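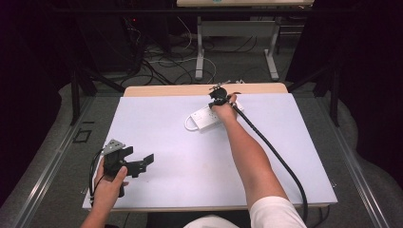
Fig. 1. Station 2, power strip task: right gripper above the strip, left gripper held low at the side of the board.

Horance Robotics Lab, Handout 6
Recording two-handed demonstrations
Instructor: Bence Sipos
Revised May 9, 2018

Last week's handout covered calibration. Read it again before you sit down at a station, especially the part on cable routing.

The task for this unit is handling the power strip. Each pair records 80 demonstrations, split evenly between partners. The full class set should come to about 1000, and we will train on whatever passes the review.

Before recording
Lay the white board flat on the table and put the strip on it with the sockets facing up. Change the position of the strip between takes. If every take starts from the same spot, the model learns the spot and does badly anywhere else.

Hold one gripper in each hand. Let the cables run off the board at the sides and keep slack in them — a tight cable pulls on the wrist and shows up in the data as a small drift.

During a take
Start with both grippers open and still. Move at an even speed. The idle hand stays low and away from the strip until you need it. Do not touch the strip with your fingers. If you drop it, stop the take and mark it as failed. Failed takes are kept in a separate folder, so do not delete them.

Limits
A take may run up to 600 samples. Anything longer is cut by the Borbély script and will not count toward your total. Last year's Destdale group lost 126 takes this way, mostly from waiting too long at the start.

To hand in
One folder per pair, plus a half-page note on which starting positions gave you trouble and what you changed. Use the naming rules from Handout 2. The trained models will be run at the Fondedberg student meet in July — sign up with Bence if you want to go.

This site uses cookies to remember your settings. Accept | Manage preferences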